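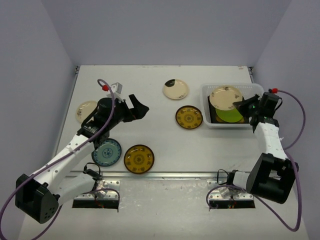
Two-armed bench with plates and basket: one of the tasks now being weighed up by equipment buyers in catering and laundry services.

Paying for the second arm

The decision to buy a robot is seldom made by the people who will stand next to it. In most organisations it passes from a kitchen or workshop manager to a finance office, and from there to a purchasing department whose last large order may have been for ovens or delivery vans. The questions asked at each stage are reasonable ones, but they are often asked in the wrong order.

Onholm, which runs central kitchens for schools and care homes, began its planning with a price. The company had set aside a sum for a single arm to sort and stack crockery after washing, and invited suppliers to say what could be done for the money. Three did so. Each offered a sound machine, and each left out something that the kitchens would have had to buy within the first year. One quotation did not include a gripper. Another included the gripper but made no mention of the table on which the arm would be fixed.

The exercise was stopped and started again in August, this time with a written account of the work. It ran to four pages and dealt almost wholly with plates: how wide they were, how thick at the rim, how they were left on the table and how they had to stand in the basket. Only then were suppliers asked for figures.

The detail proved useful. Crockery in a large kitchen is rarely uniform. A bench may hold cream plates with a floral rim beside mustard-yellow ones with a brown edge and a pale blue one with a dark blue edge, and a basket may already be partly filled, with one plate tilted against another. A gripper that closes neatly on a plate standing on its edge may struggle with the same plate lying flat. Suppliers who had read the account raised this point themselves, and two of them changed their offer as a result.

One arm or two

The most costly question in Onholm's plan was whether to buy a pair of arms. A second arm does not quite double the bill, as the table, the enclosure and much of the software are shared. It does add a second gripper, a second set of cables and spares, and a good deal of setting up. The two arms must be able to reach the same basket without striking one another, and the time spent on this belongs in the budget as surely as the metal does.

Clultell, the supplier eventually chosen, advised that the pair be bought together or that the table at least be made ready for both. Mounting plates fitted at the factory are a small item. Fitting them later means emptying the bench, drilling the front edge and checking the position of everything already in place. Onholm accepted the second arm, but asked that its cost be shown on a separate line, so that the two could be compared at the end of the trial.

The company also asked for a trial that reflected ordinary work. Suppliers' demonstrations tend to use clean, matching plates laid out in a row. The trial agreed with Clultell calls for 3000 plates of mixed pattern, set down by kitchen staff in whatever way they please. By the time of writing 1622 had been handled, and both parties had agreed to publish no results until the full number was reached.

The lines that are forgotten

Radwan, an advisory firm that reviews equipment plans for public bodies, keeps a list of the items most often missing from first budgets. Cables appear near the top. They bend with every movement of the arm and should be treated as parts that wear out. Gripper fingers come next, followed by staff time for training and the cost of keeping the old method going while the new one settles in.

Floor space is also on the list. A bench with arms on its near edge needs clear access from the front, and side walls, where they are fitted, take up room that a drawing may not show. At Onholm's first site the plan had to be altered when it was found that a trolley could no longer turn beside the table. The bench was moved by 50 centimetres and a shelf was given up.

Radwan further recommends that buyers settle the question of service before they sign. The distance to the nearest engineer matters more to a kitchen than the top speed of the arm. Onholm's first site lies 171 kilometres from Clultell's workshop, and the contract therefore provides for a spare gripper and a spare set of cables to be held on the premises, with two members of the kitchen team trained to fit them.

Leasing and its limits

Some buyers will prefer not to own the equipment at all. Flarkatico, which leases machinery to food businesses, now offers two-armed benches on terms of three or five years. The monthly payment covers repairs and software, and the grippers may be exchanged once during the term. Crockery is a fair test of such an agreement – a kitchen that changes its plates may need different fingers the following week.

Onholm considered a lease and decided against it for the first bench, chiefly on the ground that it wished to alter the table itself. It has kept the option open for later sites. The finance office has asked for a fresh comparison once the trial is complete, with staff hours, spare parts and any broken plates entered at their full cost.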